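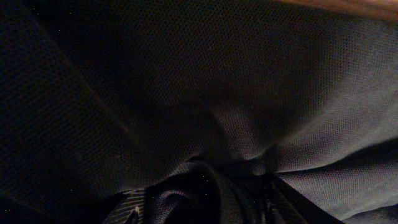 17/04/2025

Got to the Mühlbauer building early and had the table to myself. Coffee from the machine downstairs, bad as ever. The Flamix recorder wanted an update before it would open the Lerkby project, and I let it run while I stretched my hands. My right thumb is still sore from yesterday. I should hold the grips more loosely, and I forget to as soon as a garment starts slipping.

The plan was clothes again. Pick one item off the table, lift it clear, carry it over, put it down on the pile. I drive both arms from the small pair of handles, left hand for left arm, right hand for right. Whatever my hands do, the arms do, a little late. The recorder saves the joint positions and the camera views together, and the model learns from that later on, at the Hirkach office, where they have the big computers. I only make the demonstrations.

I set myself a target of 70 for the day. The full set is meant to reach 800 by July and we were at 165 when I logged on.

First hour

Slow. I was opening the gripper too late and landing on top of the cloth with the fingers half shut, so it pushed the garment along the wood and the pinch got mostly air. I threw those out. After that I made myself open wide well above the table, stop for a moment, and then come straight down. It feels stiff to work like this but it looks clean when I play it back.

Dark clothes are harder for me than light ones. On the screen a black garment is one big shape and I can't tell a fold from an edge. I ended up looking over the top of the monitor at the real table, which we are not supposed to do, as the robot will only ever have the cameras. I marked the ones where I caught myself at it and did them again with my eyes on the screen.

The right arm did most of the lifting. I like to keep the left one open and low while the right one carries, ready to catch a sleeve or steady the pile.

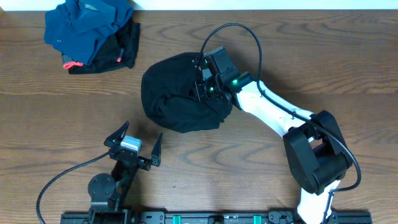
Why use two arms if one of them is mostly waiting?

The waiting arm matters when the cloth drags or hangs too low. It can take a second grip without the first one letting go, and the robot has to see when that is needed and when it is not.

I wrote that down in the project notes, in nearly the same words, after the new people in Hirkach sent it over as a question. They had been looking at the recordings and thought the left arm was switched off in half of them. I told them it was on the whole time and to leave those in.

They also asked if I could go faster. I can, but then I get sloppy and the cloth swings. A swinging sleeve takes a while to settle, and if I set it down before then it lands somewhere I didn't choose. I said I would keep my speed. No reply by the time I left.

Late morning

Better. I had a run of good ones and stopped noticing the delay. I tried to come in from a different side each time so that the starts were not all alike. If I always begin from the same spot the robot learns the spot. I learned this the dull way in the first week, when it reached for a bare bit of table over and over with great confidence.

The light changes a lot in this room before noon. The wood is glossy and throws back a white patch, and it moves as the day goes on. I thought about pulling something across to block it
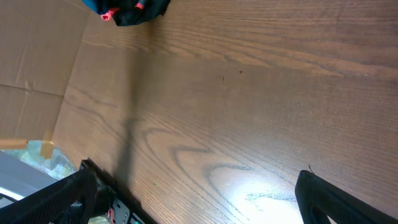
but decided to leave it alone. Whoever uses the thing in the end will have windows too. I put a line in the log about the glare so that it can be looked up if those recordings come out strange in training.

What I did fix was the home position. The arms were coming back to a slightly different place after each take, and the recorder does not complain about that, it just saves it. I ran the homing routine from the Flamix menu and then watched several takes in a row from start to end. They matched well enough. I should do this first thing every day and have now taped a note to my keyboard saying so.

Lunch was soup and the end of the bread. Ate at the desk, which I said I would stop doing.

Afternoon

Worked on grips. There is a habit I have of taking a garment by its highest point and hoping. It works for a thick bunch. For thin cloth it is better to get the fingers down on either side of a fold, close slowly, and lift a finger's width to test before moving off. If it slides, open and go again without backing all the way out. I kept a few of these second tries in the set on purpose. A robot that has only ever seen perfect grips has no idea what to do after a poor one.

Twisted cloth is its own problem. Close on a twist and you often get a firm hold, but then the whole thing comes up as a ball and goes down as a ball. For now a ball on the pile counts. Later on, when we get to folding, it will not, and I am not looking forward to it.
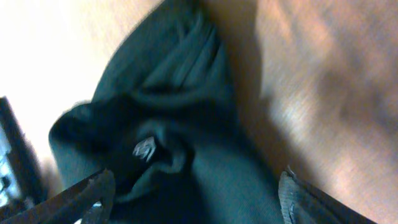 End of the day

Stopped at 70. The last few were ragged and I would not be surprised to lose some of them in review. Backed up to the second drive, parked the arms, shut down the power supply, and wrote the handover for tomorrow.

Things in the handover: home the arms before the first take. Eyes on the screen. Keep the left gripper open when it is not in use. More thin clothes if there are any in the box, and fewer dark ones in a row.

Rain on the way to the bus. At home I picked a towel up off the bathroom floor and noticed that I had stopped my hand above it first, fingers open, before going down. Early night. Thumb cream.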